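FOR IMMEDIATE RELEASE
24/10/2018

Flirnonbridge puts its robots to work on clearing the table, at last

Allero, the firm's teach-by-hand system, goes to its first outside users in February

Flirnonbridge today announced Allero, a system that lets a person with no programming experience teach a two-armed robot a household job by doing it through the robot. The first job on the list is moving crockery from one table to another, which most people learn at about the age of four and then spend the rest of their lives avoiding.

Allero works in two ways. In the first, the teacher takes hold of the robot's arms and walks them through the job. In the second, the teacher sits at a pair of hand controllers, called Galang, and drives the arms from across the room while watching through a camera at the robot's head. Either way the system keeps the whole run, joint by joint, and the software works from a pile of such runs to find out what they have in common.

"We used to write out the instructions," said Lorna Abella, who leads the teaching group at Flirnonbridge. "It took a good engineer a fortnight to describe picking up a cup, and then someone would bring in a different cup. Now we show the robot the cup. It is quicker, and the engineer is in a better mood."

The launch version was taught from 622 demonstrations, given by 18 people over two seasons. Of those runs, 202 were thrown out. Most of the rejects were ordinary human error: teachers who changed their minds halfway, teachers who got the fork and the spoon the wrong way round, and one who answered the phone with a controller still in his hand.

Teaching takes place in furnished rooms with the television, the ornaments and the snack jars left where they are. Flirnonbridge tried a bare white laboratory first and found that its robots became very good at bare white laboratories.

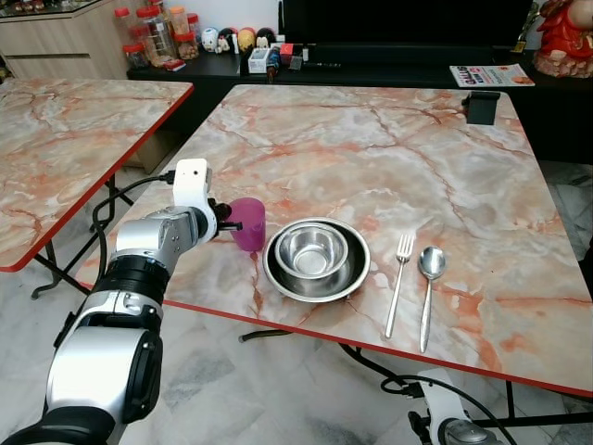
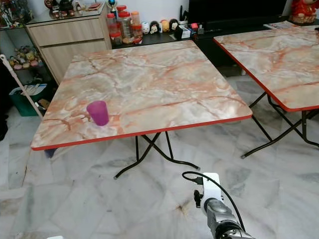
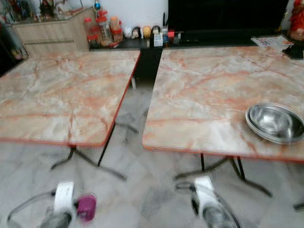
Table work with Allero: cup, steel dishes and marble-patterned tops, from the head camera.

What a teacher does

A new teacher starts with a single cup and a single arm. The exercise is to close the gripper, lift, carry and let go, and it is harder than it sounds. See-through cups are the least popular item in the set, as their edges are difficult to judge on a screen. Shiny steel bowls come next, particularly when one has been put inside another and the teacher has to decide whether to take both.

After around 24 runs most people stop thinking about the controllers. Flirnonbridge asks them to keep their small hesitations in. A teacher who slows down near the edge of a table is passing on something useful — even if she would sooner we edited it out.

"I have been moving plates for forty years and it turns out I have a style," said Crisanto Salazar, one of the teachers. "I come in from the left. The robot comes in from the left now as well. My wife finds this much funnier than I do."

What it does not do

Allero does not wash up. It does not handle knives, hot drinks or anything belonging to a grandmother. A robot taught on square tables should be shown a round one before being trusted with it, and the company would be grateful if buyers did this with the cheap plates.

Availability

Allero will be supplied from February to research groups and training colleges, with one pair of Galang controllers and the Etiron software for sorting and replaying runs. Further pairs may be ordered separately. Prices are given on request, and Flirnonbridge will arrange a visit for anyone who would like to try teaching before buying. Visitors should allow a full morning and wear sleeves that roll up.

Contact: Lorna Abella, Teaching Group, Flirnonbridge

ENDS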